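Ticket 700: utility sink bin, scratches, dark hole, stuff that keeps piling up
Status: open
Opened: 21 May 2019
Product: Stunanell two-part metal bin, large, gray
Location: laundry room, Nalldale rental

First post

Hi all, I'm hoping somebody on the support side has cleaned up one of these before, and sorry in advance for the length! We bought the big gray two-part bin secondhand in February from a place in Cistville that was clearing out its stock. I paid 50 dollars for it and was very pleased with myself. The plan was to use it for soaking and sorting all the cleaning bits that live under our sink (sink parts, dusters, bath toys, the lot).

Two problems. First, the sloping panel between the two compartments has a dark worn patch all over it with a jagged top edge, and I can't tell if that's a coating coming off or just grime that's been baked on forever. Second, there's a round dark hole on the right side of the bottom and I don't have anything that fits it. I measured it with a tape and then lost the bit of paper, so I'll do that again tonight.

Update 1

Tried dish soap and a soft sponge on the divider. The sponge came away gray the first time and clean after that, and the patch looks just the same. The little brownish specks along the back of the divider did lift a bit when I went at them with a toothbrush, so I'm calling those dirt.

Update 2

Baking soda paste, left on for 6 hours while I was at work. No change on the dark patch. The cloudy areas on the bottom got a bit more even, or maybe I just want them to be. I stopped there and didn't get out the steel wool (tempting!) as the thing has plenty of scratches already.

Support asked for the part number. There's no sticker that I can find on mine. The paperwork from the shop says Jõgi 121, but that could just as well be their own shelf code.

Update 3

Okay, the hole. I went through the jar of plugs and strainers from the old kitchen and the closest one drops straight through. A bigger one sits on top and rocks. For now I'm using the bin dry, which is fine for sorting, and I do the soaking in a bucket. I'd still love to get a proper plug, so if you sell them on their own please tell me what to order.

Also, the small stuff always ends up in the front compartment, whatever I do. I put the duck and the duster in the back on Sunday and by dinner they were up front again with the drain cover. I live with people who like to help!

Things I still want to know: is the dark patch wear or dirt, can it be touched up, and which plug do I need? I'm around most evenings and happy to try anything that doesn't smell too strong, the laundry room has one tiny window.

Adding the bin as it is now, with the usual stuff in it.

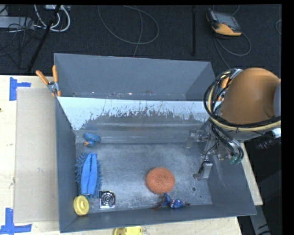
Can I put a shaggy duster through the washing machine with the towels?

Check the care label first. If it's machine washable, take it off any handle and wash it on a cool, gentle cycle, preferably in a mesh bag and away from towels, which shed lint into the bristles. Skip the fabric softener and let it air dry.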